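### 4. What the trainers' pages had in common

I read 397 posts from online personal trainers, with Gizella Dobos checking my notes.
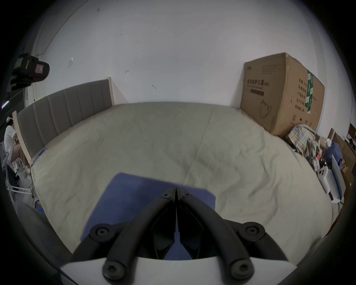
Did posting more often bring in clients? Mostly it brought in readers, and few of them signed up.

Kekska was the odd one out – it posted in April and then went quiet for months.
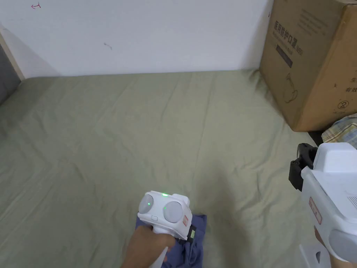 Its sign-up page still did fine, and I think the short form helped.

**Figure 4.** Two white hand-held grippers holding a blue T-shirt on a green sheet.
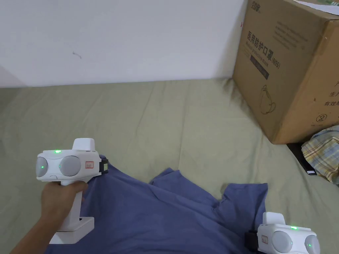 ### 5. Podcasts

Only Turnen and Astbridge ran one.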